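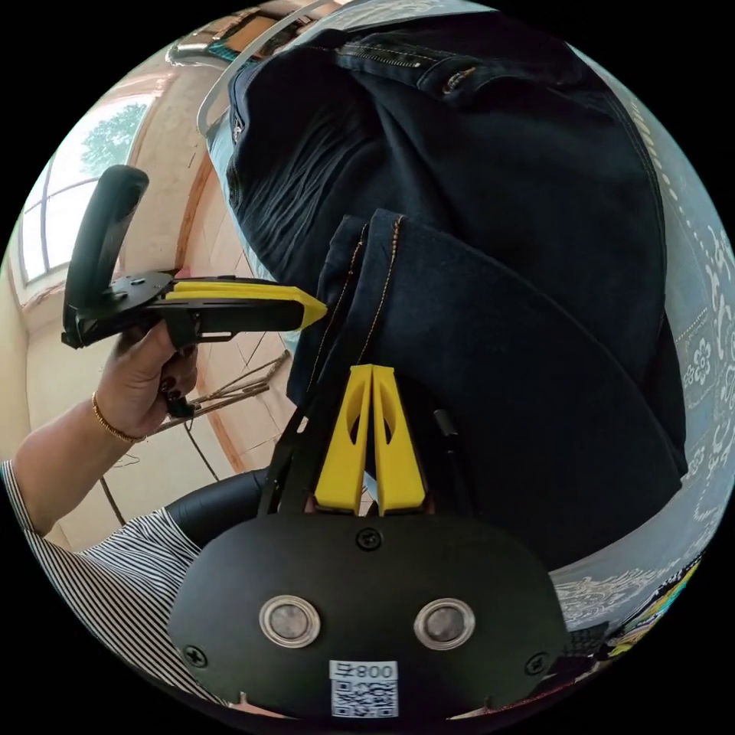
¿Hace falta saber programar para apuntarse al taller de robótica de Usenora?
Basta con tener ganas de venir y paciencia para repetir la misma tarea muchas veces; lo poco de programación que usamos lo aprendemos juntos a partir del segundo mes, y siempre hay alguien al lado que echa una mano.

Galería del taller: manos, pinzas y ropa por doblar

Bienvenidos a la página de fotos de nuestro grupo, que este curso se ha metido (¡quién nos lo iba a decir!) en el mundo de la ropa. El año pasado el proyecto iba de apilar bloques, y estuvo muy bien, pero cuando Ulla Granström nos propuso enseñar a un brazo a doblar un pantalón nos pareció tan difícil y tan de andar por casa que dijimos que sí casi antes de que terminara la frase. Ulla lleva la parte técnica, Karla Contreras se ocupa de los grupos y de que nadie se vaya sin haber probado las pinzas, y los demás ponemos las prendas, las horas y, según la tarde, la merienda.

El sistema es el mismo para todos los equipos. Se coge una pinza con cada mano, se hace la tarea despacio y la cámara montada en la pinza graba el recorrido. Cada intento guardado es una demostración, y para la muestra de Clonby nos hemos propuesto llegar a 300 entre todos. Puede parecer mucho, y lo es, pero se hace más llevadero cuando uno le coge el aire al movimiento y se va charlando entre prenda y prenda.

La foto que abre la galería es del equipo de los vaqueros, con los dedos amarillos de las pinzas trabajando junto a la vuelta de la pernera, la del pespunte anaranjado. El vaquero es una tela agradecida para empezar: tiene cuerpo, las costuras se distinguen bien del azul oscuro y, si se suelta a medio camino, no se escurre como las camisetas finas. Eso sí, los bajos tienen su truco, porque con tantas capas juntas hay que decidir cuál se quiere pellizcar antes de acercarse. A quien le toque este puesto le recomendamos fijarse en la punta de los dedos y olvidarse un poco del resto de la pinza, que al principio impone bastante.

Una cosa que preguntan mucho las familias: las pinzas no llevan ninguna dificultad para una persona acostumbrada a usar tijeras. El mando se aprieta para cerrar y se afloja para abrir, y en una tarde se domina. Lo que cuesta más es no correr. Todos empezamos doblando como en casa, con prisas y dando tirones, y luego al repasar las grabaciones con Ulla vemos que hay movimientos que no sirven para entrenar nada. Ella dice que hay que doblar «como si se lo explicaras a alguien muy atento», y esa frase se nos ha quedado a todos.

Para quienes se incorporan ahora, van unas notas prácticas, que Karla nos ha pedido dejar por escrito:

Cada equipo es de 2 personas y se cambia de puesto cada 20 minutos, que los brazos se cansan antes de lo que uno cree.

Las demostraciones fallidas también se guardan, en la carpeta Hou, con una palabra que explique el fallo (resbalón, capa equivocada, lo que sea).

Las prendas prestadas se devuelven dobladas. A mano, si hace falta.

En Clonby presentaremos el ejercicio completo en la mesa 33, al lado de los compañeros de Adness, que vienen con un proyecto de clasificar semillas y con quienes ya hemos compartido más de una tarde de dudas. Si alguien tiene en casa vaqueros infantiles que ya no use, nos vendrían de maravilla: las perneras cortas nos faltan y queremos probar con tallas distintas antes de la muestra. Se pueden dejar en la entrada del taller, a nombre de Karla, en cualquier momento del mes de abril.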